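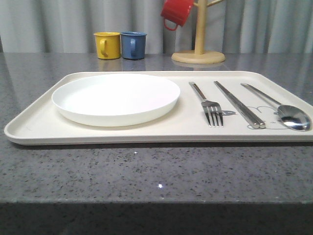

스테인리스 수저와 포크에 생기는 얼룩은 대부분 세 가지 중 하나다. 물때, 열로 생긴 무지갯빛 변색, 그리고 소금기나 산 때문에 생긴 점 모양 부식이다. 셋은 지우는 방법이 서로 달라서 먼저 어느 쪽인지 구분해야 한다. 베이지색 쟁반에 흰 접시와 포크를 올려 한 사람 몫을 차리면 바탕색이 밝아서 식기의 얼룩이 금방 눈에 들어온다. 어두운 색 식탁보 위에서는 잘 안 보이던 것도 흰 접시 옆에서는 보인다. 손님상을 차리기 전에 식기를 한 번씩 흰 접시 옆에 놓고 보는 것만으로도 점검이 된다.

## 얼룩 구분하기

- **물때**: 하얗고 뿌옇다. 손톱으로 긁으면 가루처럼 조금 일어난다. 물방울이 마른 자리를 따라 동그랗게 남는 경우가 많다.
- **열 변색**: 파랑, 보라, 노랑이 섞여 보인다. 만져도 걸리는 것이 없다. 냄비 바닥에 흔하고, 뜨거운 팬에 걸쳐 둔 숟가락에도 생긴다.
- **점 부식**: 작은 갈색 점이나 검은 점이다. 손끝으로 문지르면 살짝 까끌하다. 칼날과 포크 살 사이에 잘 생긴다.
- **옮은 녹**: 점 부식처럼 보이지만 문지르면 지워진다. 철 수세미 조각이나 녹슨 건조대에서 옮아온 것이다.

점 부식과 옮은 녹은 눈으로만 봐서는 헷갈린다. 베이킹소다를 묻혀 문질러 보고, 지워진 자리가 매끈하면 옮은 녹이다. 자국이 움푹하면 금속이 이미 파인 것이라 집에서는 되돌리기 어렵다.

## 물때 지우기

식초 한 큰술을 미지근한 물 두 컵에 푼다. 식기를 3분 담갔다가 꺼내서 부드러운 천으로 닦고, 흐르는 물에 헹군 다음 바로 마른행주로 물기를 없앤다. 오래 담가 둔다고 더 깨끗해지지 않는다. 예전에 식초물에 숟가락을 담가 놓고 잠든 적이 있는데, 아침에 보니 손잡이의 광이 죽어 있었다.

식초 대신 구연산을 써도 된다. 물 500밀리리터에 구연산 한 작은술이면 충분하다. 냄새가 덜 나서 겨울에 창문을 닫고 할 때는 구연산 쪽이 편하다.

주의할 것 하나. 식초나 구연산을 락스 계열 세제와 같이 쓰면 안 된다. 유독 가스가 나온다. 앞뒤로 연달아 쓰는 것도 피하고, 락스를 쓴 싱크대라면 물로 충분히 씻어 낸 다음에 시작한다.

## 열 변색 지우기

무지갯빛은 표면의 산화막이 두꺼워지면서 생긴다. 몸에 해롭지 않으니 그대로 써도 된다. 보기 싫으면 식초를 적신 키친타월을 변색된 부분에 덮고 5분 두었다가 문질러 닦는다. 그래도 남으면 베이킹소다를 물에 되직하게 개어서 결 방향으로 문지른다.

결 방향은 밝은 곳에서 기울여 보면 보인다. 숟가락과 포크는 대체로 손잡이를 따라 길게 나 있다. 결과 직각으로 문지르면 잔흠집이 도드라진다. 거울처럼 광을 낸 제품은 결이 없으므로 연마 성분이 든 것은 되도록 쓰지 않는다.

## 포크 살 사이

가장 손이 안 가는 곳이다. 달걀노른자나 치즈가 마르면 수세미로는 잘 안 빠진다.

1. 60도 정도의 물에 주방 세제를 한 번 짜서 풀고 10분 불린다. 손을 넣기에는 뜨거우니 집게로 꺼낸다.
2. 면실을 한 뼘 잘라 살 사이에 끼우고 위아래로 당긴다.
3. 뿌리 쪽에 남은 것은 나무 이쑤시개로 긁어낸다. 금속 꼬챙이는 쓰지 않는다.
4. 헹구고 나서 살 끝이 위로 가게 세워 말린다. 어린아이가 있는 집은 눕혀 말린다.

면실이 없으면 치실도 되는데, 향이 든 치실은 냄새가 남는다.

## 식기세척기를 쓰는 집

숟가락끼리 포개지면 겹친 면이 씻기지 않는다. 수저통에 숟가락과 포크를 섞어서 꽂으면 덜 포개진다. 칼은 날이 무뎌지므로 따로 손으로 씻는다.

세척이 끝나면 문을 바로 열어 김을 뺀다. 닫아 둔 채 밤을 넘기면 천장에 맺힌 물이 떨어져서 마른 자국이 생긴다. 11월부터는 수돗물이 차가워져서 그런지 우리 집에서는 물 얼룩이 더 자주 보인다. 그때는 린스 눈금을 한 칸 올린다.

은도금 식기와 스테인리스를 같은 칸에 넣지 않는다. 서로 닿은 자리에 검은 점이 생길 수 있다. 서랍에 은도금 티스푼이 섞여 있는 줄 모르고 같이 돌렸다가 한 벌을 망쳤다.

## 쟁반과 접시

밝은 색 플라스틱 쟁반은 김칫국물과 카레가 제일 문제다. 묻은 즉시 찬물로 헹구고 주방 세제로 닦는다. 이미 물이 들었으면 베이킹소다를 갠 것을 발라 30분 두었다가 씻고, 햇볕이 드는 창가에 반나절 둔다. 카레의 노란색은 햇빛에 꽤 빠진다. 김치 색은 그만큼은 안 빠진다. 여름 한낮 볕에 오래 두면 쟁반이 휘기도 하니 지켜보면서 한다.

테두리가 있는 쟁반은 안쪽 모서리에 물이 고인다. 씻고 나서 세워 두더라도 모서리를 행주로 한 번 훑어 준다. 여러 장을 포개 둘 때는 사이에 키친타월을 한 장씩 끼우면 달라붙지 않는다.

흰 도자기 접시에 회색 줄이 생겼다면 흠집이 아니라 금속이 묻은 것일 때가 많다. 포크나 칼이 유약 위를 지나가면서 남긴 자국이다. 베이킹소다를 젖은 스펀지에 묻혀 가볍게 원을 그리며 문지르면 옅어진다. 무광 접시는 이런 줄이 더 잘 생기고 지우는 데도 시간이 더 걸린다. 접시를 포갤 때는 사이에 얇은 천을 끼운다.

## 쓰지 않는 것이 좋은 도구

- 철 수세미. 긁힌 자국도 남고, 부스러진 조각이 녹슬어 식기에 옮는다.
- 굵은소금. 흠집을 내는 데다 헹굼이 모자라면 점 부식이 생긴다.
- 치약. 제품마다 연마제가 달라서 결과를 알 수 없다. 틈에 끼면 헹구기도 힘들다.
- 낡은 칫솔은 괜찮다. 손잡이 무늬 틈을 닦을 때 쓴다.

## 보관

물기를 닦은 뒤에도 서랍에 바로 넣지 말고 행주 위에 펼쳐서 한 시간 둔다. 손잡이가 속이 빈 나이프는 이음매에 물이 남는 수가 있어서 더 오래 둔다.

서랍 바닥에는 면 행주를 깐다. 코르크를 깔아 본 적이 있는데 장마철에 냄새가 나서 걷어 냈다. 고무줄로 묶어 두는 것도 피한다. 고무에 든 황 성분 때문에 닿은 자리가 거뭇해지고, 은도금은 특히 심하다. 묶어야 한다면 면 끈을 쓴다.

소금기 있는 음식을 먹은 뒤 바로 씻을 수 없을 때는 물에 헹구기만 해 두어도 차이가 크다. 젓갈, 간장, 마요네즈가 묻은 채로 하룻밤 두는 것이 점 부식의 가장 흔한 원인이다. 설거지통에 담가 두는 것보다는 헹궈서 건져 두는 편이 낫다.

## 자주 하는 손질 순서

매일: 먹고 나서 헹구기, 세제로 씻기, 마른행주로 닦기.

한 달에 한 번: 구연산물에 3분, 포크 살 사이 실로 닦기, 서랍 행주 갈기.

일 년에 두 번: 전부 꺼내서 밝은 곳에 늘어놓고 점 부식이 있는 것을 골라내기. 깊이 파인 것은 화분 흙을 뜨는 데 쓰거나 고철로 내놓는다. 얕은 점은 베이킹소다로 문지르고 잘 말려서 계속 쓴다.

새로 산 식기는 쓰기 전에 식용유를 묻힌 키친타월로 한 번 닦아 본다. 거뭇하게 묻어나면 연마제가 남은 것이다. 묻어나지 않을 때까지 기름으로 닦고, 세제로 기름기를 씻은 다음 식초를 조금 넣은 물에 잠깐 끓여서 헹군다. 포크는 살 사이까지 닦아야 한다.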